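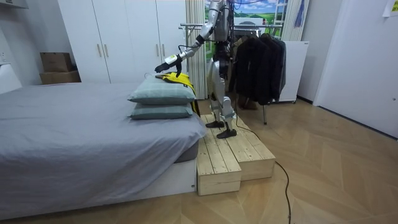
Courts reporter, full time
The Rolemton Register
Posted Jul 30, 2018

The Register is looking for a reporter to cover the Onden County courthouse, four days a week in the building and one day at a desk writing up what you couldn't get to. The last person in the job held it for 12 years and left in March to go to law school, having decided that the lawyers were having an easier time of it. She may have been right.

The courthouse has five courtrooms, one working elevator and a vending machine that takes exact change. Judges start at nine, or say they do. You will spend a good part of your week on wooden benches waiting for a case that was set for ten and gets called at a quarter to three, and then gets put off until next month. You should be able to read a file while this goes on, and to wake up fast when a lawyer stands and says something interesting in a very low voice.

What you'd cover

Felony trials and sentencings come first. After that, the civil docket, which our readers pretend not to care about until it involves a fence. Last year 2,463 criminal cases were filed in Onden County, and we wrote about maybe one in ten of them. Choosing which ones is most of the job. The man who stole a riding mower and drove it home on the state highway will find his own way onto the front page. The landlord being sued for the third time by three sets of tenants needs somebody to go down to the clerk's window and ask.

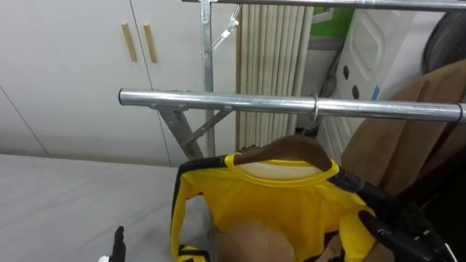
You would also take turns with our police reporter on weekend calls, one weekend in four. Most of these are a phone, a scanner and a sergeant in Wastotham who reads the log out loud at dictation speed and does not like to be interrupted.

We expect a short story online the same day for any verdict, usually 300 words or so, and a fuller one for the next morning's paper. On a big trial you may file four or five times in a day. On a slow day you may file nothing, and your editor will sigh, and you will live.

What we need from you

Two years of reporting, anywhere, on anything. Court experience is welcome but we have taught people before. You need to know the difference between charged and convicted in your bones, and between jail and prison, and between robbery and burglary, and you need to keep knowing it at 10:40 at night with the copy desk on the phone. Shorthand or very fast notes are a must: Judge's orders, no recorders and no laptops in courtrooms two through five.

You will sometimes be in the room for testimony about violence against children and other things that are hard to hear. We don't name victims of sex crimes, and we don't print details just because they were said out loud. We'll talk about this at the interview, and you can ask us anything about it. The company pays for counseling, and people here use it. 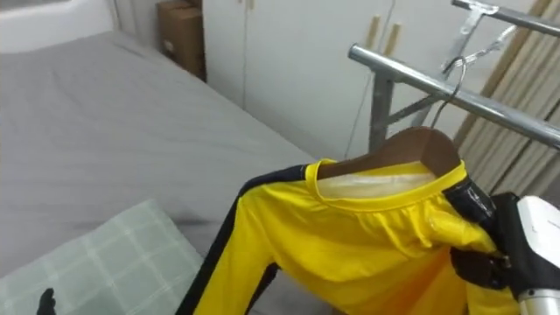
A driver's license and a car that starts are required. The county annex is out in Baran, on a road the bus company seems not to have heard of, and juvenile and probate matters are heard there.

What you get

A salary that we will tell you in the first phone call, so you don't have to buy a shirt for the interview and then find out. Health and dental. Mileage. 14 days of vacation in the first year, and we do make people take them. A desk by the window, facing the parking garage.

How to apply

Send a resume, three stories and a one-page letter to Wanda Rutkowska, city editor, at the Register's Rolemton office, by mail or through the jobs form on this site. At least one of the stories should be something you got from a document. Please don't send a video. Please don't tell us you have always been a storyteller.
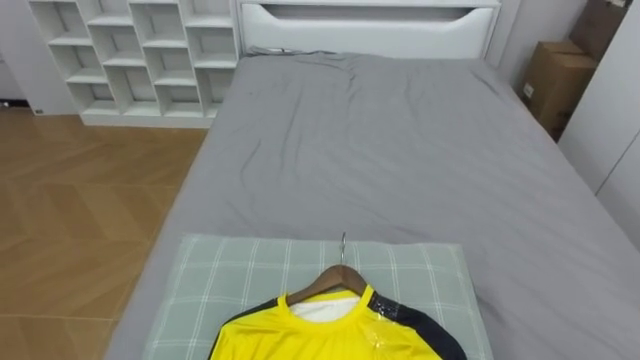 Finalists will be asked to spend a paid day at the courthouse and write whatever they find there. Bring quarters for the machine and a sweater for courtroom three, where the air conditioning has been under appeal for years.

We'd like someone to start by the middle of September. Calls about the job are fine after eleven in the morning. Before that Wanda is in the news meeting and will answer as if you were a source who had just changed his story.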